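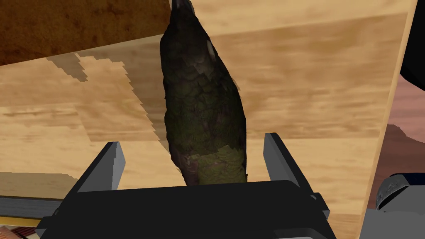
Why do shoppers buy more vegetables than they eat? Mostly because the person who writes the shopping list on the weekend is an optimist, and the person who cooks on a weeknight is tired.

4.2 Stated plans and actual dinners

We asked 740 households in Vamthorpe and Sedgwick to write down each July evening what they meant to cook and, later, what they ate. The two diaries agree less often than we had hoped when we applied for the money. Salad was the most frequently planned dish in both towns. Toast, which appears in almost no plans, did very well.

Respondents were generous in explaining the gap. Heat was blamed in Vamthorpe and traffic in Sedgwick, a town with one stoplight. Of the 1,979 written excuses we coded, the largest group said only that the produce "didn't look like anything" by evening.

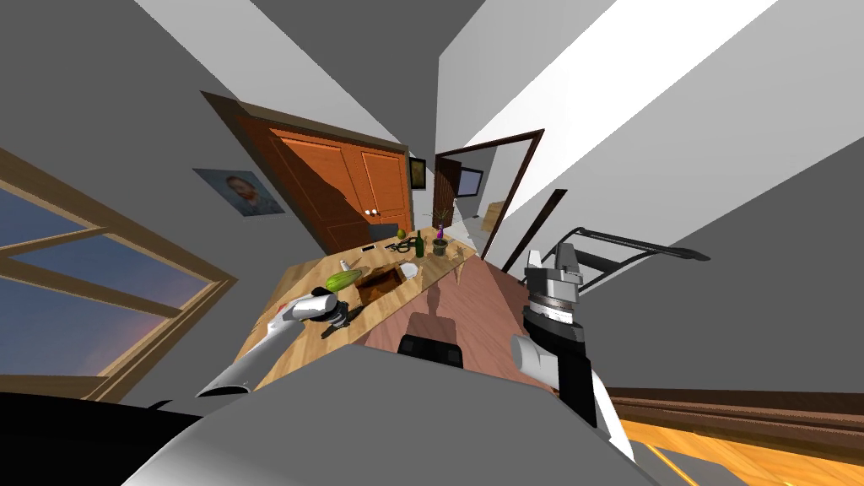 Storage made less difference than the literature promises. Households that used the Zesteo meal planner threw out as much lettuce as the others, though they could say exactly when they had bought it. We return to this in Section 5, with some sympathy for the lettuce.

Figure 3. Planned and eaten vegetable dishes by town, from the evening diaries. The 27 households that returned blank diaries are left out. One of them attached a takeout menu, which we coded separately using the Asis scheme for unplanned meals.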